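News > Perkville > Community

Perkville's swap shelf moves to the old post office

April 2, 2026

If you've been wondering where the swap shelf went, so was I. I walked down to the library foyer with a bag of jigsaws under my arm and found a patch of clean carpet and a note taped to the wall. It's moved three doors along, into the front room of the old post office, and I have to say it's a big step up.

For anyone new to town, the swap shelf is where you leave things you've finished with and take home things you fancy. Books, puzzles, board games, odd cups, the bread maker you used twice. No money changes hands and you don't have to bring something to take something. It started with a single bookcase and it had well and truly outgrown its corner - by summer there were boxes stacked under the noticeboard and the pram parking was gone.

Sunee Panyasiri, who looks after the roster, told me the library had been very patient. "They never once asked us to leave," she said. "But I could see the look when someone dropped off another fondue set."

The new room has 14 metres of shelving, left over from the parcel days, and a proper front window. Loubna Naciri has already claimed the window for seasonal things, so expect a lot of gardening books and seed trays this month. There's also a bench for testing anything with a plug, which is a relief to those of us who have carried home a dud toaster.

I stayed for an hour and came away with a cribbage board, a Honine cookbook with someone's notes all through the soup chapter, and fewer jigsaws than I arrived with. My favourite find went back on the shelf because my partner would have had words (it was a very large brass fish).

Small wooden boxes go fast, by the way. People want them for tea bags, buttons, letters, you name it, and Sunee says she could give away a dozen a week if she had them. Pale timber ones go quickest, as they're easy to stain or paint.
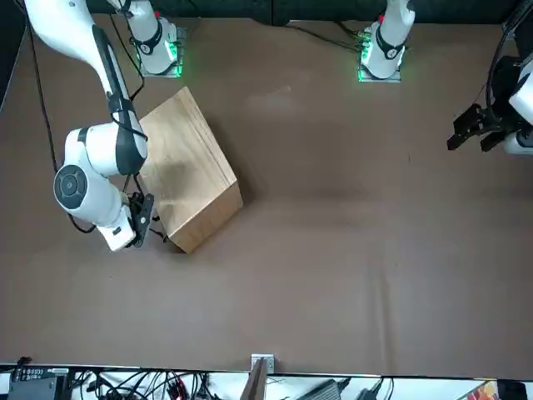
What to bring, and what to leave at home

The rules haven't changed much. Clean, complete and small enough to carry in by yourself is the basic idea. Puzzles should have all their pieces, or a label owning up to the missing ones. Mattresses, car seats and opened paint are still a no.

Clothes are the one new thing. Marwa Slaoui is trying a single rack of kids' winter coats, and if it stays tidy through April she'll add school shoes. I hope it works! My neighbour has three boys and goes through coats like tissues.

The room is open mornings from 9 to noon, and there's a late opening until 7 on the 22nd for people who work. Please don't leave bags on the step after hours, as the rain gets right under that awning. If you'd like a spot on the roster, put your name on the sheet inside the door. Abdelilah Tahiri will show you where the kettle is.

Recent items
Footbridge at Tawfik Street to close for repainting
42 entries in this year's scone bake-off
Perkville pool hours change after Easter
Letters: more shade at the bus stop, please

We use cookies to remember your settings and see which stories get read. By staying on this site you agree to our cookie policy.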